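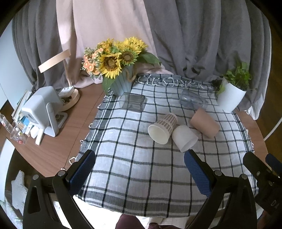 3.2 Play-the-ball speed and defensive line retreat

Play-the-ball events were coded from broadcast footage of the Skandon Cup by two raters (Csizmadia and Kushnir) working independently. The sample comprised 2,543 completed tackles. Of these, 469 were excluded from the timing analysis because the ruck was obscured or play had been stopped for a penalty. Field zones follow the divisions set out in Figure 1 of the preceding section, with the defending team's 20-metre line as the inner boundary.

Ruck duration was measured from the referee's call of "held" to the moment the ball cleared the tackled player's foot. Where no call was audible, the first release by a tackler was used instead. Disagreements between raters were settled by a third coder, who did not see the earlier values.
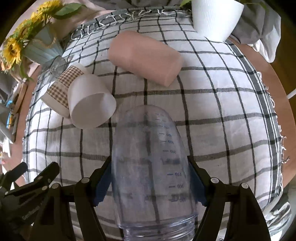

Duration was longer in the defending team's own quarter – an effect that persisted after adjustment for the number of tacklers. Paucar and Boros analysed rucks by tackle count and reached a similar result for the Wernow competition, although their definition of release differs from ours. Substitution timing was not modelled.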